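Hirkport Runway Wins Another Reprieve, Along With Another Study

The air base at Hirkport will stay open through next May, the defense ministry said, extending for the second time a closure that was once described as final. The ministry prefers the term "phased transition." The phase now being transitioned to is the same as the last one.

Under the new plan, 297 military and civilian staff keep their posts at the base, which handles maritime patrol flights along the northern coast and serves as a divert field for fighters that run low on fuel or into bad weather. Another 100 positions that had already been moved inland to Bristarwood will stay there, where the people filling them are said to be waiting for desks.

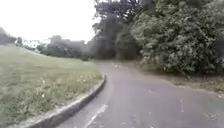

Photo: Amato Press Service

The reason for the delay is radar. Hirkport was supposed to hand its air surveillance job to a new station at Bristarwood, built around a long-range set supplied by the contractor Clokix. The station has a roof, a fence and a dedication plaque. Its radar has passed its factory tests but has yet to pass the ones held outdoors, where there is weather.

In trials this spring, the set tracked large aircraft without difficulty at a range of 200 miles. Small and slow targets were another matter. According to a ministry summary, the system had trouble telling light drones from seabirds, and on one morning reported a formation of aircraft that was later classified as geese. Two fighters had been put on alert by then. The geese continued south.

Clokix said in a statement that the software is "performing in line with its current maturity," and that an update is on the way. The company did not say when it would arrive. The ministry did not say when it had asked for it.

Until the update is installed and tested, the old radar at Hirkport will go on doing the work. It was due to be switched off two years ago and has been kept going with parts taken from its twin at Amato, a station farther up the coast that closed on schedule and is now regretted.

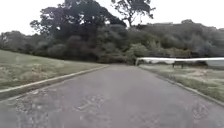 Patrol flights to continue

Keeping the radar means keeping the people who run it, and keeping them means keeping the fire crews, the fuel depot and the mess hall, all of which had been given closing dates of their own. The mess hall had held its farewell dinner. Staff were told by memo that regular meals would resume at 6 a.m. the following day.

The patrol squadron will also stay put. Its aircraft had been expected to move to Bristarwood once the runway there was lengthened, a job that is finished except for the part that makes it longer. Crews will keep flying from Hirkport day and night, and the ministry says there will be no gap in coverage over the northern sea lanes.

Opposition lawmakers called the extension an expensive way of standing still. They want the full cost of running both sites published before the summer recess. The ministry has promised a figure, and has commissioned a study to determine which figure that should be.

In the town, where leases and school places had been given up and then hurriedly asked for again, the news was received with some caution. The local council had already approved plans for a business park on the east side of the airfield. Those plans now carry a stamp reading "pending," placed over an earlier stamp reading "approved."
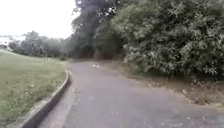 Will Hirkport's runway be open to civilian flights during the extension?
The airfield remains military only. Civilian aircraft may land there in an emergency, as before, and any request for regular service will have to wait until the base closes.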